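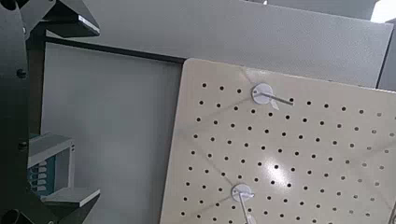
Hello Vlasta, a quick word on how the Tresitz repair evenings are going. We've spent 300 of the 900 so far, mostly on solder, fuses and tea – lots of tea! Teodor has run 13 evenings since December and the kettle queue is still the longest.
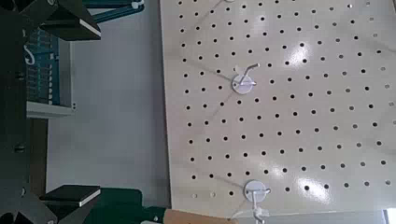
Branislav wants to add a sewing night, and I'm all for it (he's found two old machines at Rusnák). Could we move some of the printing money across? I'll ring you about it after lunch.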